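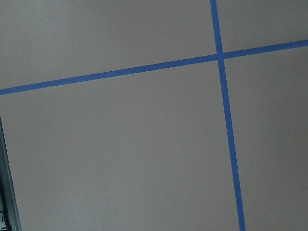

Glenys Harawira
Tape it all out first, then live with it for a week before you order anything. We did our whole kitchen floor plan in blue tape and I walked into the "island" so many times that we shrank it.

tollora_tim
A week?? I gave mine an evening. Island is 49 inches long and we love it. Depends how you cook I guess.

Jan 13, 2019

brivarley607
OP again, thanks both! So the cabinet guy quoted 2,000 for the island base and my husband thinks we should skip it and get a table from Stistitz instead. I'm torn — I bake a lot and want somewhere to roll dough, but we're a family of 4 and everybody ends up in the kitchen.

Eleri Vaughan
Table. Every time. My kids did homework at ours right up through high school, and you can still roll dough on it (put a damp towel under the board so it stays put).

tollora_tim
Disagree, tables are too low for dough. My back was killing me by the second batch of rolls.

Glenys Harawira
Tim has a point there. Could you do a rolling cart? My sister got a Trevaskis one in June and parks it by the fridge when company comes.

brivarley607
Ooh, a cart! Does it wobble when you knead on it?

Glenys Harawira
A little, even with the wheels locked. She shoves it up against the wall.

Eleri Vaughan
Still say table lol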